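I've watched fights at the old hall in Brorbridge since I was a kid, and I'll say it plainly: open scoring should be standard on every club card in the country. Read the judges' totals out after the fourth and the eighth, let the corners hear them, let the people in the cheap seats hear them, and get on with it.

I know, I know. The purists hate it. A guy who's told he's up five rounds is going to get on his bike and stink the place out until the final bell. Sure, sometimes! But have you watched a main event lately? Guys who only THINK they're ahead do that already, and half the time they're wrong, and then we all get to listen to the booing for ten minutes.

What changed my mind was a July card with maybe 351 people in the building. Hilkka Laaksonen was working the corner of a lightweight named Nomura, and she kept telling him he was in front. So did everybody sitting near me (me too, loudly). All three judges had him way behind. He boxed the last two rounds like a man protecting a lead he didn't have, and he lost a decision he might have saved with one big round.

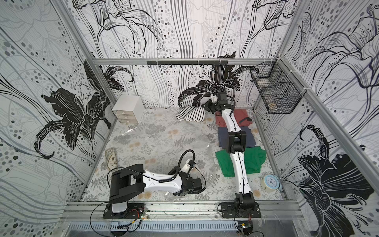 So doesn't open scoring just kill the suspense at the end?

It moves the suspense earlier, into the rounds where a fighter can still do something with it. Give me a trailing fighter who knows he needs a knockout over an envelope reading any night of the week.

The other gripe is that judges will feel the heat from the crowd once their numbers are out there. Well, good, a little. If you've got a card so strange that nearly 2,000 people would howl at it, I'd like to hear the howling while there are rounds left to box. And a judge who folds because somebody in row three yelled at him probably shouldn't be sitting there in the first place.

Try it for a season on the small shows. If it stinks, go back.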